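June 8, 2019

**Corkamen gets its partition walls up, and we can finally invite people in**

Well, we have walls! I'm Marlene Teuber, I look after the fit-out side at Grinix, and I've been itching to write this one for weeks. Our new shared workspace at Corkamen opens its doors to visitors this month, and the bit I keep going on about is the panelling.

When we took the hall on it was one great echoing box. Lovely for shouting in, hopeless for working in. We talked about brick, we talked about curtains (I liked the curtains, I was outvoted) and in the end we went for big flat panels in a pale grey that changes a little depending on where you stand -- cooler in some spots, a touch pinkish in others. They're matt, so you don't get the lights bouncing back into your eyes, and the joins are just thin dark lines.

Amer supplied the panels and the Nedeljković workshop put them up. We ordered 200 of them, and the fitting took 6 days, with a pause while everyone argued over one doorway. The doorway is now where I wanted it.

The ceiling we left dark and slatted. I did ask for a price on painting it to match and then quietly put the price in a drawer. With pale walls under it I think it looks rather smart, and nobody has asked me about painting it since.

Desk bookings open in June, and there's space for 500 members once the second hall is done. If you write about buildings, or you're just nosy like me, come and have a wander. Ring the Grinix office and ask for Marlene, and please mention if you need step-free access so I can meet you at the side entrance. Tea is free, biscuits depend on who got there first.

Samples of the panel finish can be posted out to trade readers on request.
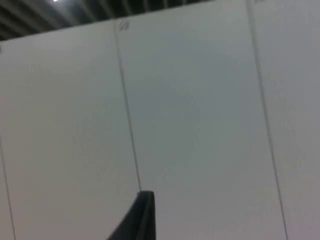 Nedeljković would like it added that the doorway was better where it was before, and that anyone ordering the same finish should settle their door positions before the first panel goes up.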